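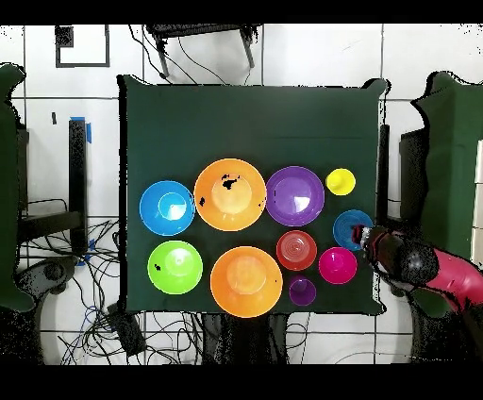 Bowls and cups on the Gullside work table, with the gripper at the small blue bowl.

Setting the Table at Gullside

The manipulation club at Gullside Technical College meets in a tiled room on the ground floor, next to the bike storage. It has 14 members this year. Most are in their second year, and a few came over from the drone club when that group lost its indoor flying space.

The club's project for the winter is dish stacking. The arm has to pick plastic bowls and cups off a tablecloth and nest them, big ones at the bottom. The task comes from the Mabaso Challenge, a student competition that asks every team to work with cheap household tableware and a soft table covering. Cloth is harder than a bare surface. It bunches up when a finger drags on it, and a bowl that has been placed well can end up leaning.

Students split the work by interest. One group writes the program that picks the next dish. Another drives the arm by hand and records each attempt, so that the program has something to learn from. The rules ask for at least 2,000 recorded attempts before a team can enter. Gullside had 2,029 on its drive by the first week of January, but the students threw out the ones with missing video or a bad start position and were left with 1,566. They are now making up the difference in two-hour shifts after class.

The recording work is slow. A driver does a run, types a short note and puts the dishes back. New members start on this job and usually stay on it for a month before they touch the code. Several said they liked it more than they expected to, and one has asked to stay on it until spring.

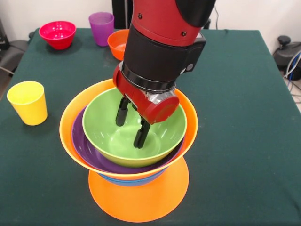
Why does the club use nesting dishes instead of blocks?
Blocks are the same on every side, so a student can get good results without thinking much about the grip. A bowl has to be held by its wall and let go at the right height, and a small mistake shows up in the next piece.

The software is called Flistetti. It began as a class assignment two years ago and has been rewritten twice. The current version keeps a simple list of the dishes it thinks are on the table, ordered by width, and works down the list. When it loses track of one it stops and waits for a person. The students would like it to look again by itself before giving up, and that is the main item on their list for this month.
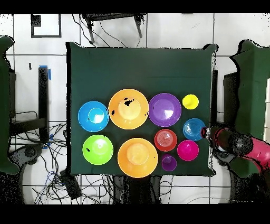
Money is the other limit. The club gets a small yearly grant from the college and a discount on spare parts from Kirnar, a machine shop across the river. Tableware costs almost nothing by comparison, and the members choose it for color so the camera can tell the pieces apart. Even so, the two large orange bowls are close enough in size and color that the program has to go by where they sit on the cloth. Buying a replacement in another color has come up at meetings, but the club voted to keep both and treat the pair as a test.

Entries for the Mabaso Challenge close in the spring. The club plans to send its recordings first and its written report a week later.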